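Flarkwood Splits, data card

Split times from the Flarkwood trail half, 700 runners, four timing mats. One row per runner per mat. Times are gun times in seconds – chip start times were not kept.

Fields: bib, mat, seconds, age_group. A missed mat is left blank and never filled in.
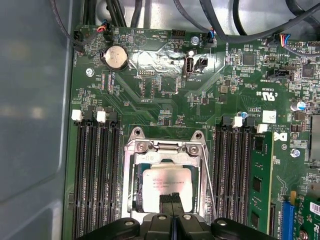 Malsha Howlader asked that walkers stay in the file, as pace studies tend to drop them and then read too fast at the back. They are in, with no flag.

Known faults: mat 2 sits on a downhill, so pace there should not be compared with mat 4. Age groups are as given at sign-up in January.
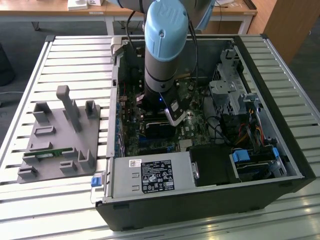

Can the rows be matched to names? The name list is held by Stendgate and is not part of this release.

Upkeep: Remigiusz Wieczorek. Last changed 03/10/2021.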